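Section 4. First Picking Routine

This section applies to the Wonik two-arm table kit as supplied with the Prustow wrist camera. Complete Section 3 before proceeding.

4.1 Preparing the table

1. Clear the tabletop of tools and packaging.
2. Set the basket toward the far corner, within reach of both arms.
3. Open the gripper fully and confirm that the wrist view is live. 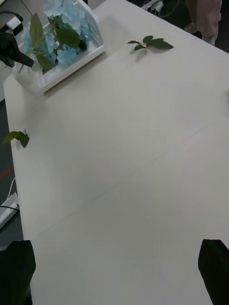 The start position must leave open table between the fingers and the basket. The routine measures its first approach from this area, and anything left there may be taken for the target. Blue blossoms may stay bunched in the basket, but leaf sprigs lying on the table, such as the one to the right of the basket, should be collected before a scored run.

CAUTION: Keep all persons outside the marked working area while the arms are powered.

4.2 Gripping a stem

4. Select Stem from the grip menu and set the closing force to 53.
5. Lower the gripper until the base of the stem lies between the fingers, then close.
6. Raise the arm 100 mm and hold.

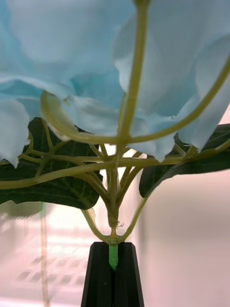 7. If the stem turns in the grip, open the fingers, return to step 5 and grip closer to the base. Do not raise the closing force above 142.

NOTE: Settings are stored per arm. Repeat steps 4 to 7 for the second arm.

Questions on this section may be sent to Rakiya Anozie, Product Support.

Revised Jan 16, 2026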